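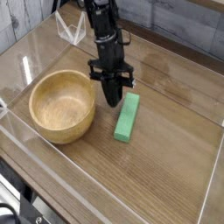 An afternoon at the Odance print lab open day

I've been putting film through the same little Cellik rangefinder since my uni days, and in all that time I'd never once seen where the negatives go. So when Odance opened the doors of its lab in Brorkeck this December, I packed a thermos, left home far too early and was standing on Fraser Street well before the 10 am start (the bakery on the corner does a very good cheese scone, if you're ever waiting too).

They took us through in groups, and ours began in the processing room, which smelled just the way I'd hoped. On a busy day they develop 345 rolls, mostly colour, and there's a separate bench for black and white, where everything is still done by hand. I could have stayed there all morning!

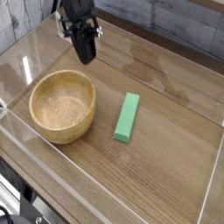
Can you bring your own film along on the day?
Leave it at the front counter when you arrive, and they'll post the negatives back to you at the normal price.

After morning tea we moved on to the printing side. The big printer was running a wedding order of 145 prints, and the operator kept stopping to check the skin tones against a grey card under the viewing lamp. We each got to choose one of 4 papers for a test print. I went for the matte cotton, and my old harbour picture has never looked better.
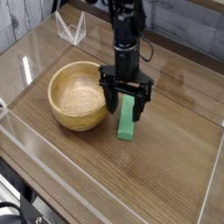 Wooden bowl and green block under a gripper

The last stop was the archive, where they keep customer negatives going back to 2000 in long grey drawers. I bought two rolls on the way out and missed my bus.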